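傷の手当ての説明書を読んで文句を言ってくださる方を募集します

病院の会計を待っているあいだに渡される紙があります。「ご自宅での傷のケアについて」といった題がついていて、たいてい二つ折りで、たいてい家に着くころには四つ折りになっています。冷蔵庫に貼られるか、保険証のケースに押し込まれるか、財布のレシートと一緒に夏を越すか、その後の運命はさまざまです。最後まで読まれることだけが、なかなかありません。

私たちGoteroは、この種の紙を作り直す仕事をしている小さな編集室です。医療機関や介護施設から、すでにある説明書を預かり、読める日本語に直してお返しします。直したつもりでお返しして、「前のほうがよかった」と言われることもあります。そういう日は全員で少し早く帰ります。

さて、これまでに預かった説明書は1165枚を超えました。胃カメラの前日に食べてよいもの、松葉杖の返し方、目薬を差す順番、面会の時間と花の持ち込み。どれも誰かがきちんと考えて書いたもので、どれも誰かが読みながら眉間にしわを寄せたものです。今回はそのなかから「縫った傷の手当て」だけを取り出して、一般の方に読んでいただく会を開きます。会の名前はTrondonといいます。由来は聞かないでください。会議が長引いた末に決まった名前で、反対する体力が残っていた者がいませんでした。

なぜ縫った傷なのか

問い合わせが多いからです。帰宅してから病院にかかってくる電話には、説明書に書いてあることを尋ねるものがずいぶんあるそうです。書いてあるのに電話がかかってくるなら、書いていないのと同じだ、と預け主のひとりがおっしゃいました。編集室としては返す言葉がなく、その場でお茶ばかり飲みました。

縫った傷の説明書には、独特の難しさがあります。まず、読む人は疲れています。転んだか、切ったか、手術をしたかのどれかで、元気いっぱいの状態でこの紙を受け取る人はまずいません。つぎに、読む人は自分の傷をあまり見たがりません。にもかかわらず紙のほうは「傷の状態を毎日よく観察し」と朗らかに命じてきます。しかも「異常があれば」と続きます。縫われた皮膚を毎日眺める習慣のない人間に、何が異常で何が平常なのか、どうやって見分けろというのでしょう。
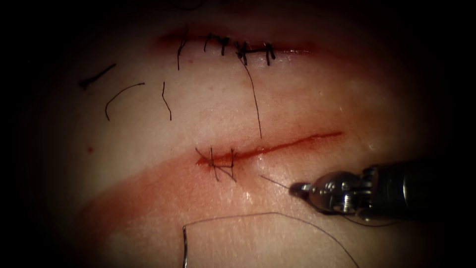
用語も手ごわいところです。「抜糸」はまだよいとして、「創部」「滲出液」「発赤」「離開」と並ぶと、もう漢字検定の会場です。ルビを振ればよいという意見もありますが、「しんしゅつえき」と声に出して読めたところで、ガーゼについた黄色いものがそれなのかどうかは、やはりわかりません。

ではやさしく言い換えればよいかというと、これも一筋縄ではいきません。以前、「発赤」を「赤み」に直したところ、「赤みとは、どのくらいの赤みか」と質問をいただきました。「周りより赤い」と直したら、「周りとはどこまでか」と来ました。ごもっともです。私たちは三日かけてその一文を直し、最後には元の文よりだいぶ長くなって、紙からはみ出しました。

お願いしたいこと

説明書の試作版を読み、わからないところ、腹が立ったところ、読み飛ばしたところを教えていただきます。医学の知識は要りません。知識のある方には、申し訳ありませんが今回はご遠慮いただいています。ある方はわかってしまうので。

会は全部で6回あり、おひとりにご参加いただくのはそのうち一回です。所要時間は75分。進め方はだいたいつぎのとおりです。

はじめに、係の者が短いあいさつをします。短くするよう、くれぐれも言ってあります。

つぎに、試作版を一枚お渡しします。黙って読んでください。読みながら鉛筆で線を引いていただきます。わからなければ波線、むっとしたら二重線、どうでもよいと思ったら何も引かずに先へ進んでください。何も引かれなかった部分は、あとで私たちが静かに削ります。

そのあと、紙を伏せて、こちらの質問に答えていただきます。「入浴はいつからよいと書いてありましたか」「その夜、紙に書いてある症状が出たら、どうしますか」といったものです。覚えていなくてもまったくかまいません。読んだばかりの紙に書いてあったことを覚えていないのは、紙の責任です。この点は会場の壁にも貼っておきます。

最後に、参加者同士で話していただきます。ここが本番です。前回の会（テーマは「検査前日の食事」でした）では、「消化のよいもの」とは何かをめぐって、うどんを認める方と認めない方とで話が白熱し、会場の返却時刻を過ぎました。今回は時計を二つ置きます。

どんな方に来ていただきたいか

定員は25名です。つぎのような方を歓迎します。

・取扱説明書を読まずに捨てる方
・取扱説明書を最初から最後まで読み、誤字を見つけてしまう方
・役所の封筒を開けるのに数日かかる方
・家族の通院に付き添っていて、説明は自分が聞いているのに、質問だけはいつも家族からされる方
・老眼鏡をどこに置いたかわからない方（会場に予備があります。度は選べません）
・日本語以外の言葉で育ち、病院の日本語に言いたいことがある方

反対に、お断りせざるを得ない方もいらっしゃいます。医師、看護師、薬剤師など医療の資格をお持ちの方、またはその勉強中の方。医療機器や薬の会社にお勤めの方。それから、現在ご自身が縫った傷の治療中の方も、今回はご参加いただけません。ご自分の傷については、試作版の紙を信じずに、かかっている病院の指示に従ってください。試作版には、わざと直していない箇所もあります。

十八歳以上であれば年齢の上限はありません。付き添いの方もご一緒にどうぞ。ただし付き添いの方が横から答えを教えはじめた場合は、お茶のある部屋にご案内します。お菓子もありますから、罰というほどのものではないはずです。

会場について

会場はDongという貸し会議室の二階です。一階は金物店で、入口が一緒になっています。鍋の棚の脇を抜けて階段を上がってください。前回は、上がってくるまでに鍋を買った方がおふたりいらっしゃいました。編集室と金物店のあいだに金銭の授受はありません。

階段は少し急です。エレベーターはありますが、荷物用と呼びたくなる大きさで、車いすの種類によっては入りません。申し込みの際にお知らせいただければ、一階の奥の部屋を使う回をご案内します。椅子は一階のほうが上等です。

空調は効きます。効きすぎるという声を毎回いただいていますので、羽織るものをお持ちください。温度の調整はお隣の部屋と共通になっていて、お隣では社交ダンスの練習をしています。向こうは暑いのだそうです。

お礼について

ご参加いただいた方には図書カードと交通費の実費をお渡しします。交通費は領収書がなくても、経路を書いていただければ結構です。ただし、その経路を書く用紙がわかりにくいという指摘を前回いただきました。説明書を作り直す編集室として、これほどこたえた指摘はありません。用紙は五月に作り直しました。まだわかりにくければ、そこにも波線を引いてください。

図書カードの額面は、申し込まれた方に書面でお知らせします。暮らしが変わるような額ではありません。文庫本が買えて、帰りにコーヒーを飲もうかどうか少し迷う、というくらいを思い浮かべてください。

写真や図をどうするか、という話

今回の会では、文章のほかに、説明書に入れる図や写真についてもご意見を伺います。これが編集室のなかでも割れています。

写真を載せるべきだという側は、「見ればわかる」と言います。載せるべきでないという側は、「見たくない」と言います。どちらも正しいので話が進みません。折衷案として線画がありますが、線画の傷はどう描いてもムカデか線路に見えます。試しに描いたものを家族に見せたところ、「駅はどこ」と聞かれた者がいました。 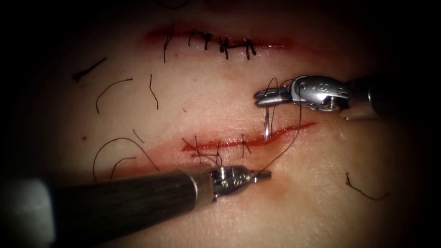
糸の色も悩みどころです。黒い線で描くと目立ちますが、皮膚を表す線も黒なので、どこまでが糸でどこからが人なのか怪しくなります。青で刷ると見やすい一方、預け主の病院の多くは白黒のコピー機で増刷しますから、青は灰色になり、灰色は二度目のコピーで消えます。三代目のコピーを渡された患者さんの手元では、傷だけがきれいに治っています。

図の大きさについても伺います。大きくすれば文字が減り、文字が減れば喜ばれるかと思えば、「肝心なことが書いていない」と言われます。小さくすれば、虫眼鏡がほしいと言われます。このあたりは、会場で実物を並べてお見せしますので、遠慮なく指さしてください。指さすだけの意見も、係がちゃんと記録します。

なお、会場では縫合した傷の写真をお見せする場面があります。苦手な方は、申し込みの際に「写真なし希望」とお書きください。写真の入っていない版を読む組にご案内します。途中で苦手だと気づいた場合も、紙を裏返して手を挙げてくだされば大丈夫です。「苦手である」というのもこちらには大事な意見ですので、恐縮なさる必要はありません。

ご意見の扱いについて

会の様子は録音します。録音は編集室の者だけが聞き、文字に起こしたあとで消去します。お名前は記録に残さず、発言は番号で管理します。ご自分が何番になるかは選べません。縁起のよい番号を希望される方が毎回いらっしゃいますが、くじ引きです。

いただいたご意見は、説明書の書き直しに使います。預け主にお渡しする報告書に、発言を引用することもあります。引用するときは、個人がわからないように直します。方言も、差し支えなければそのまま残したいところですが、お困りの方はおっしゃってください。前回の「なんやこれ」という一言は、報告書のなかで最も多く線を引かれた箇所になりました。

途中で気が変わったら、いつでもやめていただけます。理由は要りません。その場合も図書カードと交通費はお渡しします。会のあとになって「やはりあの発言は使わないでほしい」と思われたときは、文字起こしが済むまでにご連絡ください。番号札の控えをお手元に残しておいていただけると、探すのが早く済みます。

よくいただくお尋ね

「文章を書くのは苦手ですが」
書いていただくのは線だけです。波線が苦手な方は、ジグザグでも結構です。

「文句を言うのは気が引けます」
はじめは皆さんそうおっしゃいます。終わるころには、だいたい時間が足りなくなっています。書いた本人も部屋の隅に座っていますが、泣いたところは今のところ見ていません。

「何か売られたりしませんか」
売りません。売るものがありません。鍋は一階の店のものです。

「子どもを連れて行ってもよいですか」
どうぞ。色鉛筆と裏紙があります。裏紙は没になった説明書ですので、表側をお子さんが読んで感想を言ってくださった場合は、ありがたく頂戴します。

「体の具合について相談できますか」
できません。会場にいるのは編集者ばかりで、読点の位置ならご相談に乗れます。

申し込み方法

受付にはBrellixという申し込みフォームを使っています。Goteroのサイトの「参加者募集」の欄からお入りください。お名前、連絡のつく電話番号、ご都合のよい回、写真の有無のご希望を入れていただきます。フォームには途中で「次へ」というボタンが二つ並んで出る画面があります。下のほうを押してください。上のほうを押すと最初に戻ります。直してもらうよう頼んではいるのですが、まだ二つあります。

フォームが苦手な方は、はがきでも受け付けます。上の項目を書いて、編集室の「Trondon係」までお送りください。昔ながらの方法ですが、「次へ」のボタンがないぶん、こちらのほうが早いという声もあります。

締め切りは2018年8月13日、はがきの場合は当日の消印まで有効です。応募多数のときは、年齢や、ふだん説明書をどのくらい読むかが偏らないように、こちらで組み合わせを考えて選びます。読まない方が不足しがちです。読まない方は、そもそもこの募集も読まないからです。身近に心当たりがありましたら、その方の肩をたたいて、代わりに読んで聞かせてあげてください。

結果は、選に漏れた方も含めて全員にお知らせします。お知らせは一枚の紙で、封筒に入れてお送りします。日時と持ち物と地図が載っています。書き方には気をつけたつもりですが、わからないところがあれば線を引いて、当日そのままお持ちください。

Gotero編集室　Trondon係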